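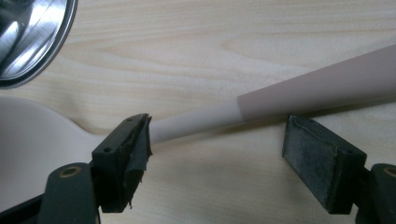

Kapitel 7
Werkstoffe mit Lebensmittelkontakt

7.1 Einführung

Lebensmittel kommen auf ihrem Weg vom Erzeuger bis zum Verzehr mit einer Vielzahl von Oberflächen in Berührung. Tanks, Förderbänder, Verpackungen, Arbeitsplatten, Schüsseln und Kochgeschirr bestehen aus Metallen, Kunststoffen, Glas, Keramik, Holz oder Papier. Zwischen dem Werkstoff und dem Lebensmittel findet dabei stets ein Stoffaustausch statt, dessen Ausmaß von der Art des Materials, von der Temperatur, der Kontaktzeit und der Zusammensetzung des Lebensmittels abhängt. Die Fachsprache bezeichnet den Übergang von Bestandteilen des Werkstoffs in das Lebensmittel als Migration.

In den vorangegangenen Kapiteln wurden die Werkstoffgruppen nach ihrem inneren Aufbau behandelt. Das vorliegende Kapitel ordnet sie nach ihrem Verhalten im Gebrauch. Vorausgesetzt werden Grundkenntnisse der chemischen Bindung (Kapitel 2) sowie der Begriff der Diffusion (Abschnitt 4.3).

Lernziele

Nach der Bearbeitung dieses Kapitels können Sie
die wichtigsten Werkstoffgruppen für den Lebensmittelkontakt nennen und voneinander abgrenzen,
den Begriff der Migration erläutern und Einflussgrößen angeben,
die Korrosionsbeständigkeit nichtrostender Stähle auf den Aufbau der Passivschicht zurückführen,
Thermoplaste nach ihrer Eignung für erhöhte Temperaturen beurteilen,
die Besonderheiten poröser und hygroskopischer Werkstoffe beschreiben.

7.2 Fallbeispiel: Die Großküche in Navmont

Der Betrieb Cindell versorgt von seinem Standort Navmont aus Schulen und Pflegeeinrichtungen mit bis zu 4000 Mahlzeiten täglich. Bei einer internen Überprüfung wurden 568 Arbeitsgeräte erfasst und nach Werkstoff, Alter und Zustand geordnet. Bei 23 Geräten war die Herkunft des Materials nicht mehr festzustellen, da die Kennzeichnung durch häufiges Spülen unleserlich geworden war. Der Leiter der Werkstoffprüfung, Åsmund Åberg, ließ diese Geräte aus dem Verkehr nehmen und legte fest, dass Neuanschaffungen künftig nur mit vollständigen Unterlagen des Herstellers angenommen werden.

Die Auswertung ergab ferner, dass Schäden sehr ungleich verteilt waren. An den Behältern aus nichtrostendem Stahl fanden sich überwiegend Kratzer ohne Einfluss auf die Verwendbarkeit. Kunststoffgeräte zeigten Verformungen und aufgeraute Kanten, vor allem dort, wo sie auf heißen Flächen abgelegt worden waren. Schneidbretter aus Holz wiesen Risse in Faserrichtung auf. Auf diesen Befund wird in den Abschnitten 7.4 bis 7.6 mehrfach zurückgegriffen.

7.3 Anforderungen an den Werkstoff

Ein Werkstoff für den Lebensmittelkontakt darf unter den vorgesehenen Bedingungen keine Bestandteile in Mengen abgeben, die die Gesundheit gefährden oder Geruch und Geschmack des Lebensmittels beeinträchtigen. Diese Forderung gilt für das fertige Erzeugnis einschließlich aller Zusätze, Farbmittel und Beschichtungen. Ein Granulat kann für sich genommen geeignet sein und durch eine fehlerhafte Verarbeitung seine Eignung verlieren.

Hinzu kommen Anforderungen an die Reinigung. Glatte, porenfreie Oberflächen lassen sich leichter von Rückständen befreien als raue. Die Beständigkeit gegen Reinigungsmittel ist gesondert zu prüfen; alkalische Mittel greifen Aluminium an, während Chloride bei nichtrostendem Stahl Lochkorrosion auslösen können. Auch Werkstoffpaarungen sind zu beachten. Ein hartes Metallgerät beschädigt eine weiche Beschichtung bereits bei mäßigem Druck, weshalb für beschichtete Gefäße Geräte aus Kunststoff oder Holz empfohlen werden.

Merksatz: Die Eignung eines Werkstoffs gilt immer nur für bestimmte Bedingungen von Temperatur, Zeit und Lebensmittelart.

7.4 Nichtrostende Stähle

Als nichtrostend gelten Stähle mit einem Massenanteil an Chrom von mindestens 10,5 Prozent. Das Chrom bildet mit dem Sauerstoff der Umgebung eine sehr dünne, dichte Oxidschicht, die den darunterliegenden Stahl vor weiterem Angriff schützt. Wird diese Passivschicht mechanisch verletzt, bildet sie sich bei ausreichendem Sauerstoffangebot neu. Zusätze von Nickel stabilisieren das austenitische Gefüge und verbessern die Umformbarkeit, sodass sich auch tiefe Gefäße aus einem Blech ziehen lassen. Molybdän erhöht die Beständigkeit gegenüber chloridhaltigen Medien.

Den Einfluss der Oberflächengüte auf das Korrosionsverhalten behandelt Abschnitt 7.4.1. Zuvor ist der Aufbau der Passivschicht näher zu betrachten.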